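Nhyira Frimpong
Thread on our student project at Drircombe this term. We're teaching a robot arm to sort lab tubes into a rack. I'm posting the notes as I go so next year's group has something to read besides our spreadsheet.

Nhyira Frimpong
The task sounds small. Pick up a capped tube, carry it to the rack, put it in a hole, go back for the next one. The two cap colors we use are red and orange. The arm is called Arthur. The name came with it and it stuck.

Nhyira Frimpong
Arthur learns from demonstrations. A person does the task by hand with a pair of grippers, the motion gets recorded, and the model trains on the recordings. So most of our hours go into doing the same thing over and over at a table.

Nhyira Frimpong
Our target is 2,000 demonstrations by the end of August. A session is 50, then you swap out. Past that people get sloppy and you can see it in the curves.

Nhyira Frimpong
Grip height matters more than I expected. We settled on pads just under the cap. Hold lower and the top of the tube swings when you move. Hold on the cap itself and you learn to lift caps.
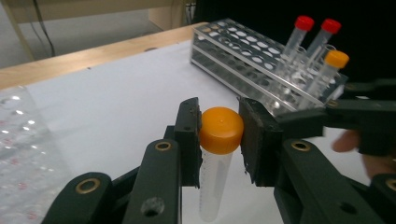
Kobina Ofori
We had the same argument at Sodergate and went the other way, pads at mid-tube. It was fine for picking up, but the fingers hit the rack every time we tried to seat one. I'd stick with high.

Nhyira Frimpong
Good to know, thanks. We're sticking with high. If you still have the clips where the fingers hit the rack, I'd like to look at them.

Nhyira Frimpong
Next thing: the start position. Every recording has to begin with the jaws open and nothing in them. We skipped this rule in the first week. The model then had no clear idea of what "before" looked like, and Arthur would close on air and drive to the rack.

Nhyira Frimpong
We threw out those recordings and started over. It cost us a Friday and most of the goodwill in the group. Rostislav wrote the rule on tape and stuck it to the monitor.
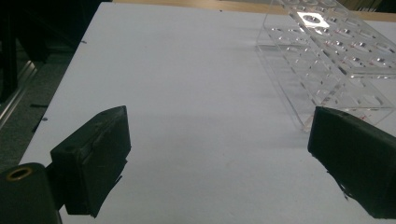
Jaws open, clear rack at upper right.

Nhyira Frimpong
The clear rack is a problem I want to flag for anyone copying this. Acrylic throws reflections, and a bright spot near a hole can move when you move the lamp. Before you blame the model, check the light. We now leave the lamp alone for a whole session and write down if anyone touches it.

Nhyira Frimpong
Then there's the two-handed work. Some of our tasks need both grippers, for example when one side passes something to the other. This is where new people struggle. The left hand waits too long, then rushes. I tell everyone to go at the speed of their slower hand.
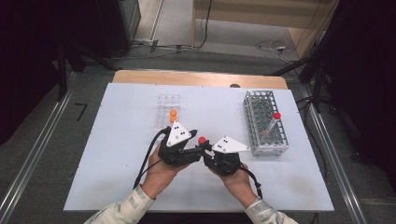 Nhyira Frimpong
Watch your elbows too. If you lean in, your forearms end up doing the reaching and the wrists lock. Then the last bit of the motion comes out jerky, and the last bit is the part the model needs most. Kofi sits a little farther back than feels natural and his recordings are the cleanest we have.

Nhyira Frimpong
We label every recording the same day. Good, bad, or unsure. Unsure gets a second look from another person. I pushed for just good and bad and lost the vote. I now think the third label was the right call, because most of the interesting mistakes end up there.

Nhyira Frimpong
Where the model is now: on the last test we gave Arthur 20 tubes. It missed 2. Both misses were at the rack, where the tip caught the edge of the hole and the arm kept pushing. Nilton is adding more recordings where the person backs off, lines up again and tries a second time.

Nhyira Frimpong
Those recovery recordings are slow to make. You have to miss on purpose in a way that looks like a real miss, and then fix it without stopping. We keep them in a folder of their own so we can train with and without them and compare.

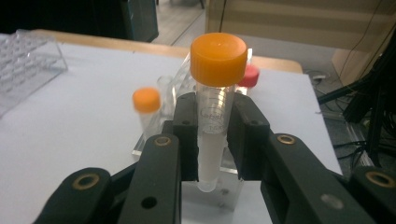
Do you need to know how to code to join the group?
Most of the work at the table needs no code at all. Two evenings of practice and you can record. If you want to work on the training side later, basic Python is enough to start, and Nilton will walk you through our scripts.

Nhyira Frimpong
Left to do this month: finish the recovery set, repeat the test with the lamp on the other side, and write up the labeling rules so they make sense to someone who wasn't in the room. I'll add to this thread after the next test.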